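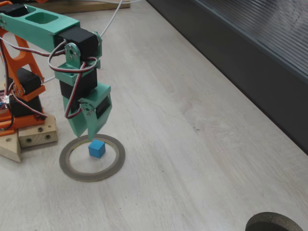 Oda Brekke

Home Manuals Set-up Recording Training Support
September | Oda Brekke
Shares 20 Comments 9

5. Recording a pick task

This section covers the recording of pick examples with the Marnevero arm. Section 4 (servo calibration) must be complete before you start. The task used throughout is the small blue cube lifted out of a roll of tape. The ring limits where the cube can lie and makes the gripper come down from above, so faults in the approach show up early in the recordings.

5.1 Before recording

1. Set the arm base at the edge of the work area and check that it does not rock when the upper arm is fully extended. Wooden blocks may be used beside or beneath the base.
2. Move the arm by hand through its full reach with the servos off. The three-wire servo cable must have enough slack at the elbow and wrist to follow the joint without pulling.
3. Lay the tape roll flat on the table, within reach of the gripper. Put the cube inside the ring.
4. Start the recorder and enter a task name. Use the same name for every session of the same task. Pukitz treats a change of spelling as a new task.

CAUTION: Keep fingers clear of the gripper and the elbow joint once the servos are on. The arm goes to its rest position at power-up without warning.

5.2 Recording an example

1. Bring the arm to the rest position and press Record.
2. Move the open gripper over the cube and pause for one second.
3. Lower the gripper straight down until the finger tips are on either side of the cube. Do not touch the ring.
4. Close the gripper, lift clear of the ring and hold still.
5. Press Stop. Press Keep or Discard.
6. Put the cube back in the ring in a different place and at a different angle.

Note: Discard any example in which the ring was moved, the cube was dropped or the operator's hand came into view. A slow example may be kept. A second attempt at the grasp within one example may also be kept, but mark it "retry" so that it can be left out later – the field is on the Keep screen.

5.3 How many examples

Record in sets of 20. After each set, move the tape roll to a new place on the table and let the servos cool for 5 minutes. The reference set supplied with this manual holds 374 examples, recorded by Tomás Horgan and Pieter Nijs on one arm. Sets from two arms must not be merged unless both were calibrated with the same file.

5.4 Faults

Gripper closes beside the cube: repeat the wrist calibration, section 4.3.
Joint trace shows flat stretches: servo cable loose at the connector. Switch off before reseating it.
Recorder stops with error 9: disk full. The example in progress is lost, but earlier ones are safe.

Previous: 4. Servo calibration | Next: 6. Checking and trimming a set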